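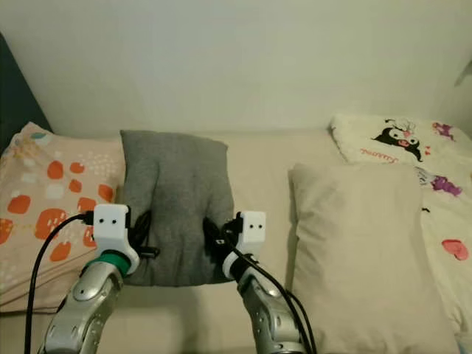
Mixing stiff stuff in a small workshop

Putty, filler, tile adhesive and anything else that fights back. Notes first put up 2/13/25 and grumbled over since.

Don't fill the bucket

Half full is plenty. A stiff mix climbs the paddle, looks you in the eye and goes over the rim. If you need more, do two batches and complain between them.

Liquid first, powder second

Water or oil in the bottom, then the powder in handfuls. Do it the other way round and you get a dry crust in the corners which you will find later, on the wall.

Slow paddle

Fast mixing beats air into putty. My old Goler drill has two speeds, and the quick one is for people who like pinholes. Keep the paddle low and start it once it is under the surface. I have redecorated one ceiling already.

Let it stand

Most powder fillers want a rest before the second mix. The bag will tell you how long. Ingvar Lykkegaard, who taught me this at the Dotden sheds, used to go off and eat a whole lunch, and his filler set like a kerbstone every July.

Linseed putty by hand

For a small window, skip the drill. Knead whiting and linseed oil on a board for 25 minutes, or until your wrists file a complaint. It's ready when it stops sticking to your palms. Too oily, more whiting. Too crumbly, a few drops of oil, and I do mean drops.

Oily rags

Lay them flat outdoors to dry. Never ball them up in the bin, they can heat up and catch fire by themselves.

Cleaning the paddle

Spin it in a bucket of water straight away. Tomorrow you'll need a chisel. Mine has more than 40 chisel marks on it.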